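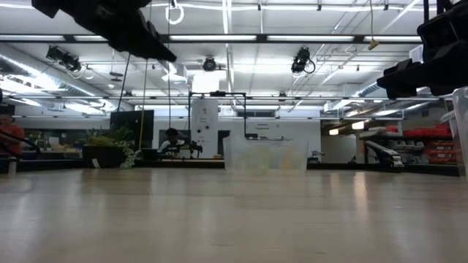

Table 5 from the near side, translucent tubs out, planter at the far left.

20th April

Spent the morning on the table top. It was re-oiled in January with the Kerar finish and I wanted to see how it has stood up before we do the other tables the same way. Short version: good colour, too shiny, marks easily.

The gloss is the main complaint. With the ceiling lights on you get long soft reflections down the wood, and the warm one right of centre is bright enough to be a nuisance when you are trying to look at something clear or frosted. Sitting down it is worse than standing. I tried a sheet of grey card under a tub and that killed it completely, so for close work use the card. There is a stack of it in the second drawer.

Scratches: small dark ones, all fine. You can feel two of them with a fingernail, the rest not. There is also a small dark mark near the front edge, left of centre. Tried a damp cloth, then white spirit on a cotton bud. No change with either. I have left it alone, as sanding one spot will show more than the mark does.

Test patch, underside of the same top, 10 cm square. Rubbed back with fine grey pad, along the grain, then one thin coat of the Sindow matt. Left it to go off over lunch. By mid afternoon it was dry to the touch but still smelt. Will look again once it has had a few days. If it stays matt and does not drag I would go for that on all the tables.

Tubs. We have two kinds on the go and they keep getting mixed. The frosted ones taper towards the base, so they stack, but you can't read what is in them without lifting the lot down. Anything yellowish just shows as a blur through the wall. The clear ones are easier to see into and harder to get apart once stacked. I would keep the frosted for sorted stock and the clear for things in use. Shek do a lid for the frosted size but not for the clear, or not in the catalogue we have. To check.

Labels: masking tape comes off the frosted plastic in a day. The Utanwood paper labels hold, but leave glue behind. Pencil straight on to the frosted wall works better than either and wipes off with a thumb - use a soft one.

Plants. The planter past the end of the table is doing well, the trailing one especially, which is now well over the right-hand end. I'd like to cut that back before it reaches the table. The tag on the front has gone crooked again. Please water from the jug, not the tap bottle, and stop when the tray shows wet. Last time it ran on to the wood and we had a white ring for a week.

Order list as it stands:
Sindow matt, 1 tin
fine grey pads, box of 8
soft pencils
lids for frosted tubs, if Shek have them
felt dots for under the planter

The pads also come in a case of 192, cheaper each, but we have nowhere to put them.

Still to do: second coat on the test patch, hot mug test on it once hard, and a go at the same thing on an offcut with the Kerar left on underneath. If the matt will sit over the old finish without lifting, that saves rubbing back every top.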